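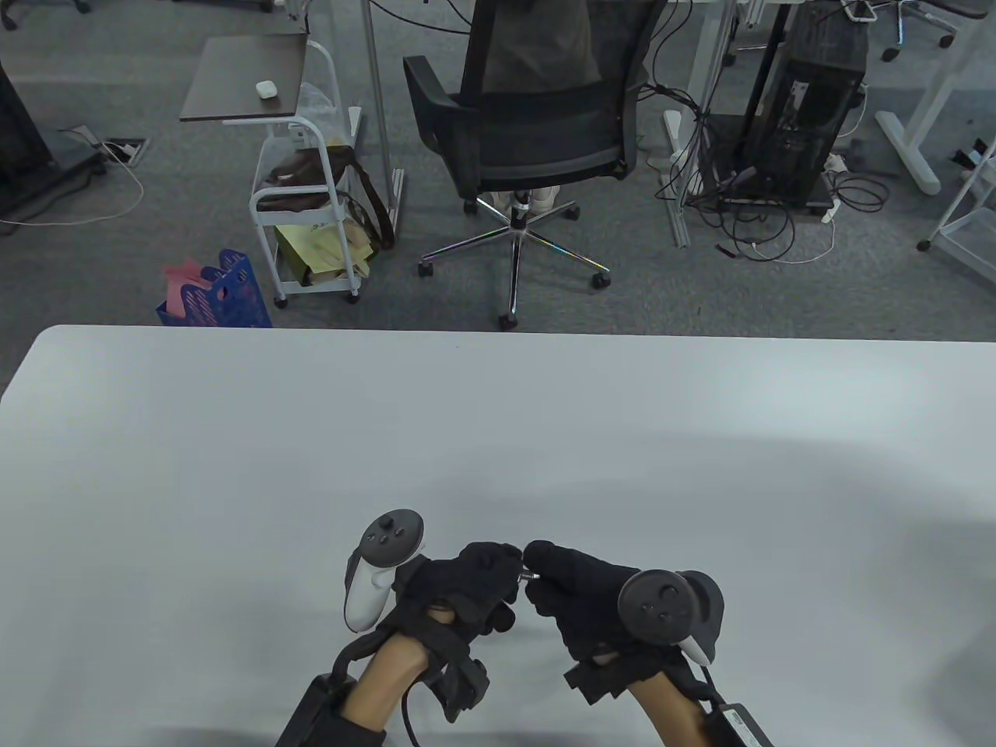 Lorkow Freight has revised its handling procedure for small, high-value parts that travel in the same trailer as full-size machinery. The revised procedure takes effect on June 3, 2025, and applies to all shipments booked through the Hillen and Delley terminals. In past years, most of our written guidance dealt with the heavy end of the load: axle weights, tie-down points and route permits. Customers have told us that the smaller end deserves the same attention. A part small enough to be pinched between the fingertips of two black gloves can hold up the commissioning of an entire production line if it goes missing between the dock and the job site.

Under the new procedure, any loose component that fits inside a standard parts case must be bagged, tagged and entered on a separate packing list before the main unit is loaded. The list is signed by the shipper and the driver, and a copy travels in the cab. The case itself is sealed and secured in the forward section of the trailer, away from chains and binders. Seal numbers are recorded at pickup and again at delivery.

The change follows a review of claims carried out in January by Muthoni Makori, Director of Cargo Services. The review covered 3,177 shipments. Damage to main units was rare, and the majority of claims concerned fittings, sensors and fasteners that had been packed in open crates or taped to the machine. Replacement cost was usually modest. The delay to the customer was often considerable, particularly where parts had to be reordered from overseas.

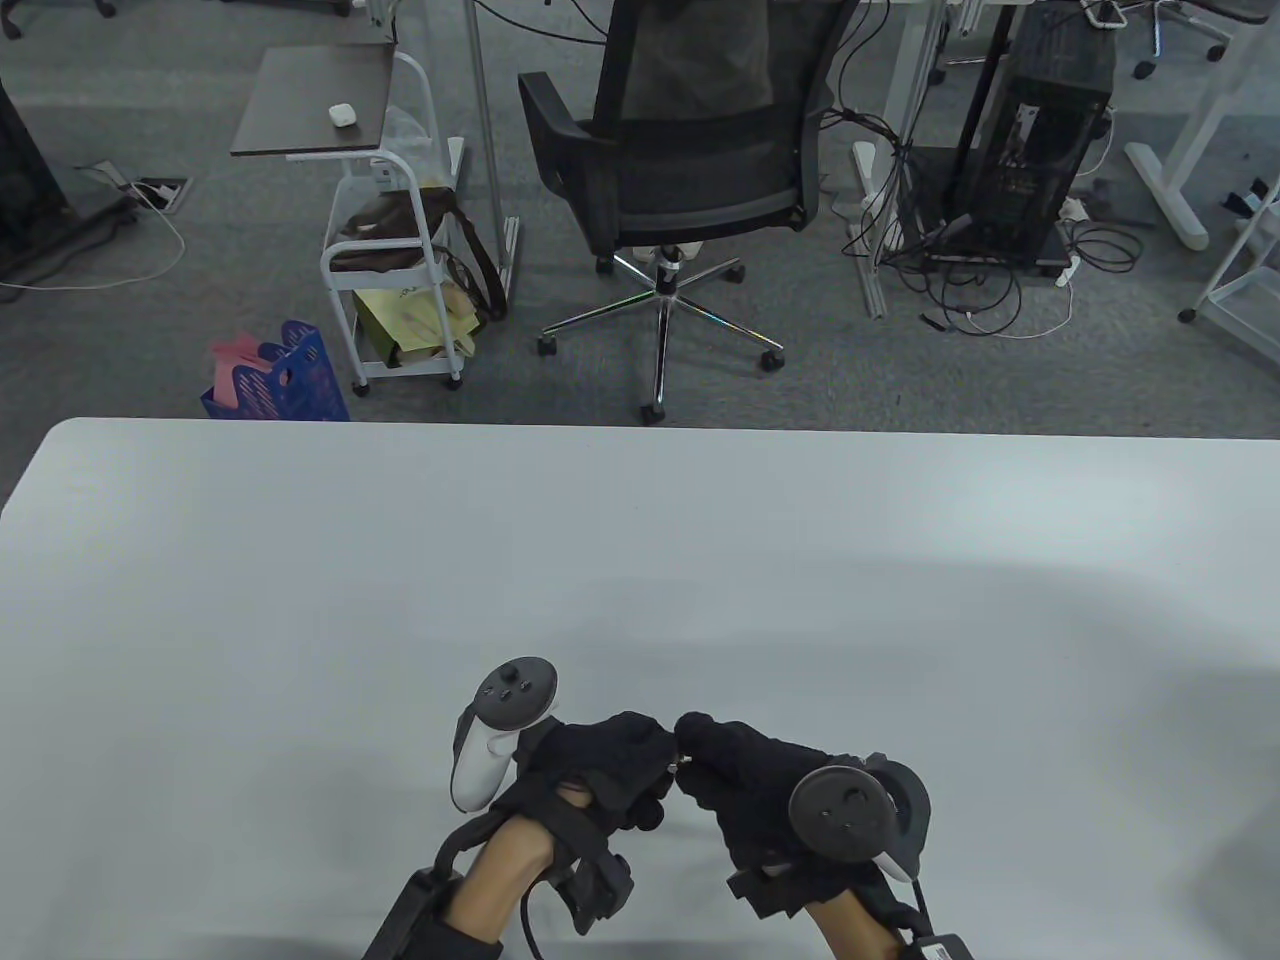
Shippers should note two further points. Parts cases weighing more than 100 pounds will be treated as separate freight and must appear on the bill of lading. Cases that arrive at the terminal without a completed packing list will be held for up to 9 business hours while the shipper is contacted, and the main unit will not depart until the matter is settled.

Drivers assigned to the Mosoti lane have already received instruction in the new forms. Sessions for the remaining lanes will be held at both terminals, and dispatchers will notify drivers of their assigned times. Blank packing lists and seal logs are available from the terminal office or from your account representative on request.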